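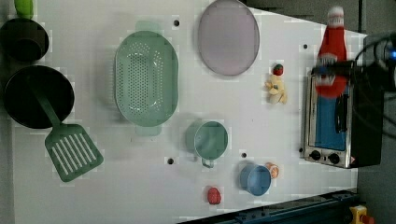

Course Handouts / Interiors Level 2

Unit 6: Planning a bathroom feature wall

Read this before the workshop and bring it with you. The drawing exercise at the end is done in class, but you need to have measured a bathroom by then. Your own will do.

1. Choosing the wall

A feature wall is the wall you look at first when the door opens. Stand in the doorway and note what you see. In most small bathrooms it will be the wall behind the basin or the long side of the bath. Avoid the wall with the window in it unless the window is small, as the light comes from behind and the finish looks dull during the day.

Check what is already fixed there. Radiators, cisterns, shaver sockets and extractor fans all break up a pattern. One or two fittings can be worked round. If there are more, pick a different wall or a plain finish.

2. Measuring

Measure the width at floor level, at waist height and near the ceiling, and write down all three. Old walls are seldom the same all the way up. Use the largest figure for ordering and the smallest for cutting fixed panels.

Our worked case is the Gorcombe bathroom, which we used in Unit 4 as well. The wall behind the bath is 1,755 mm wide. The part to be tiled starts at the bath rim and is 986 mm high. Multiply the two in metres and you get 1.73 square metres. Add a tenth for cuts and breakages, which brings it to 1.9 square metres. Tile is sold by the full box, so round up again when you know the box size.

Keep your figures in millimetres on the drawing and change to metres only for the area. Mixing them is the usual cause of a wrong order.

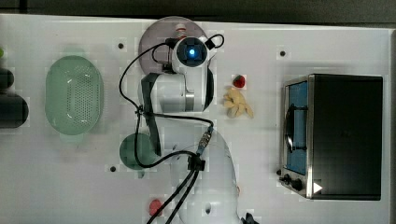

3. Finishes

Ceramic tile is the cheapest and the easiest to cut. Porcelain is harder and takes less water, but needs a better cutter. Natural stone has to be sealed before grouting and again from time to time. It is also heavy, so find out what the wall is made of before you suggest it. Plasterboard with a skim coat carries less weight than bare board.

Sample boards in the store room are labelled Arkia (matt, pale colours) and Duvar (stone effect). Look at them under the warm lamp and the cool lamp. The Duvar grey in particular looks brown under the warm one.

Paint is allowed for the exercise, but only on a wall that does not get splashed.

4. Setting out

Find the centre line of the wall and mark it with a level. Draw the tiles from the centre outwards, once with a joint on the line and once with a tile on the line. Keep whichever version leaves the wider cut at the ends. Anything narrower than half a tile will be noticed.

Corners are rarely a true 90 degrees. Leave the end cuts until last and measure each one.

5. In class

Draw your wall at 1:10 on the Maddocks grid paper, with all fittings shown. Mark the joints, the cut tiles and the position of any light. Write the area and the order quantity in the bottom right corner.

Finished drawings are due back in December with the Unit 7 lighting plan.

Handout revised 29 Oct 2025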